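Storing tap water in old bottles for a power cut, how long is it good for?

Posted in Home and Kitchen > Food and Water Storage

hollowaycreek
We're on a well, so when the power goes out the pump goes out too and we have no water at all. Last January we were without for 9 hours and I ended up driving to my sister's to fill a soup pot. I would like to keep a supply in the hall closet this year.

What I have is a lot of clear plastic bottles that drinking water and soda came in, plus a couple of milk jugs. I don't want to buy a big barrel because I couldn't lift it and there's no place for it. My questions are whether the bottles are all right to reuse, whether I need to put bleach in, and how often to change the water. There are 3 of us and a medium dog. The closet stays fairly cool but the hot water pipe runs behind the back wall.

Hưng Đào
Soda and water bottles are fine. Skip the milk jugs. You can't get all the milk residue out of them, and the plastic is thin and gets brittle. I had one split on a shelf and it took out a box of tax papers.

How I do it:

Wash the bottle and cap with dish soap and rinse until there are no suds. Make a sanitizing rinse with a teaspoon of plain unscented bleach in a quart of water, swish it around so it touches everything including the neck, leave it half a minute, pour it out, and rinse again with clean water. Fill to the top. Don't touch the inside of the cap. Write the month on it with a marker.

Use clear ones if you have a choice, so you can check for cloudiness or anything settled at the bottom. Look at the base too, where the plastic is molded into ridges. Dirt sits in there and a quick rinse doesn't reach it.
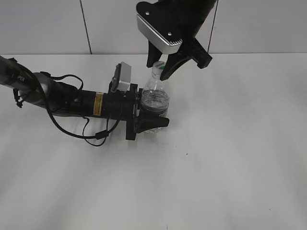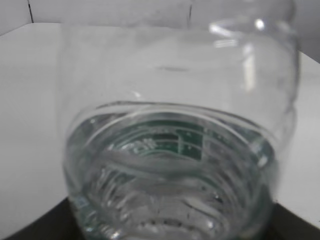
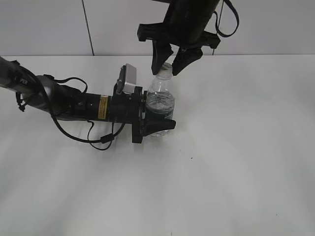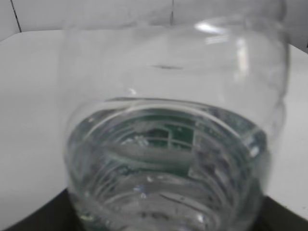

On bleach in the water itself: if you were on city water it would already be treated and you could leave it alone. With a well you should treat it. Read the label on your bleach, because the strength varies and so does the dose. Don't use the scented kind or the splashless kind. Have the well tested first if you haven't in a while, since bleach won't do anything about nitrates.

I change mine every six months when I change the smoke alarm batteries. The old water goes on the garden or gets used for mopping. Keep the bottles off the back wall where your hot pipe is, and don't store them next to paint or gas.

For the amount, a gallon per person per day is the usual advice, plus some for the dog. Toilets are separate. I keep two Skelleo buckets in the garage for flushing and those don't need to be clean.

bettyk_52
just buy a case at the store, its cheap. i have 40 bottles under the bed and never think about it

hollowaycreek
Thanks. The milk jugs are in the recycling. I did think about buying cases but we already have the empties and I'd like to use them up. Is a Tunum jug with the spigot worth getting for the counter, or do they leak?

marsh.wren
The spigot ones are handy but check the washer before you put it away full. Mine dripped until I took the spigot off and put it back on with the washer on the inside, where it should have been.

One thing to add to the first answer. If you put any bottles in the freezer, don't fill those to the top. Leave a couple of inches or they will bulge and crack. Frozen ones are worth having anyway. They keep the food cold during the outage and you can drink them as they thaw. We lost power for almost 20 hours in the ice storm and the meat was still hard in the middle.

Also, water that has sat a few months tastes flat. It's not bad. Pour it back and forth between two pitchers a few times and it tastes better.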